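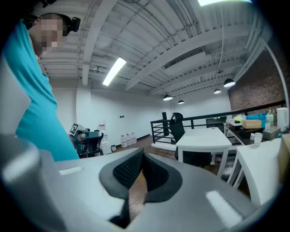 Print | E-mail | 14 shares | 0 comments

Nornine Introduces Low-Profile Acoustic Baffle for Open-Deck Ceilings

STASTON – 10/6/22 – Nornine, a manufacturer of sound-absorbing building products, today announced the release of the Gresitz baffle, a suspended panel for rooms in which the roof deck and structural steel are left exposed. The product is available for order in two depths and is intended for workshops, training rooms, light assembly areas and converted warehouse space.

Rooms with open metal decks tend to have long reverberation times. Sound reflects from the deck, the floor and any bare walls, and speech becomes hard to follow at a distance. A conventional suspended tile ceiling reduces the problem but covers the deck, lowers the room and restricts access to pipes, conduit and light fittings. Baffles hung on edge leave the deck in view and allow air to move freely between the panels.

The Gresitz baffle has a core of pressed polyester fiber with a density that increases toward the center of the panel. The outer layers admit sound at higher frequencies, while the denser middle layer adds stiffness, so that a panel can span between two hangers without a metal frame. Panels are 2 inches thick. The standard depth is 18 inches, and a shallow version is offered for rooms where sprinkler heads or cable trays limit the clear height below the beams.

Each panel is supplied with a factory-fitted aluminum rail along its top edge. Hangers slide in the rail and lock with a quarter turn, which allows the hanging point to be moved after the panel is in place. This matters in older buildings, where beam spacing is often uneven and the position of existing services may not match the drawings. Three hanger types are included in the range:

Beam clamp, for attachment to the lower flange of a steel beam without drilling.
Deck toggle, for use in corrugated metal deck where the building engineer has approved the load.
Cable spreader, for carrying a row of panels on two tensioned cables.

Before release, the baffle was installed in a trial area at a former parts depot in Staston. The trial used 313 panels in parallel rows. Measurements were taken in the unoccupied room before installation, after half of the rows had been hung, and again when the work was complete. Reverberation time was reduced in every frequency band tested, with the largest change in the range that carries most of the content of speech. The smallest change was in the lowest band, as expected for a panel of this thickness. Nornine advises that low-frequency noise from large fans or compressors should be treated at the source.

The trial also led to two changes in the product. The first end caps worked loose when panels were moved along the rail, and have been replaced with a riveted part. The cable spreader was lengthened to keep adjacent rows from touching when loading doors are open in windy weather.

Panels contain 80 percent recycled fiber by weight. Offcuts from the cutting line are shredded and returned to the core material at the plant. The surface can be vacuumed with a soft brush. It should not be painted, as paint closes the surface and reduces absorption. Damaged panels can be unhooked and replaced one at a time.

The baffle is offered in white, light gray, charcoal and a blue-green shade named Eze. Color is carried in the fiber itself and is the same on both faces. Orders for a single project are cut from one production batch where quantity permits – larger orders are labeled by batch so that installers can keep each batch in one part of the room.

Nornine supplies a layout worksheet with each quotation. It asks for the room dimensions, the height to the underside of the deck, the beam spacing and the location of sprinklers and lights. Final layouts must be checked against local fire and building codes by the project's own designer.

Sample panels are available now. Volume shipments are scheduled to begin in March.

About Nornine
Nornine makes wall panels, ceiling baffles and door seals for commercial and industrial buildings. Its plant and test room are located in Staston.

Print this release | E-mail this release
14 shares
0 comments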